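Chapter 2
Who Moved My Bench?

I should confess that I started out on the wrong side of this one. When Warbridge put its first arm into the sorting room, I was a second-year packer with strong opinions and a sore shoulder, and I was sure I'd be out the door by January. I wasn't (obviously, or you'd be reading somebody else's textbook), but my job did change, and pretty much everything in this chapter grew out of that year.

My shift partner was Eftychia Karagiannis. Before the arm, she and I sorted by hand and talked all day. Afterwards she was writing up pick lists and I was learning to set out a work surface so a machine could cope with it, and we were both a bit lonely, to tell you the truth! Keep that in mind when we get to the Gusell case, where 12 people went through the same thing and the manager couldn't work out why morale had dropped while the output looked great.

We'll begin small, with the bench itself. Setting out pieces is a real skill, and it's one that tends to land on the people who used to do the sorting. Have a good look at the spacing before you read on.
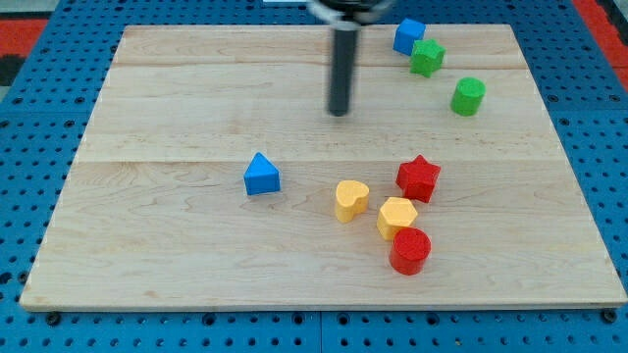 Figure 2.1 Shape blocks set out on a maple board, with the gripper above the wood.

A couple of the pieces are touching. Would you have left them like that? Jot down your answer, and what you'd want to ask the operator first.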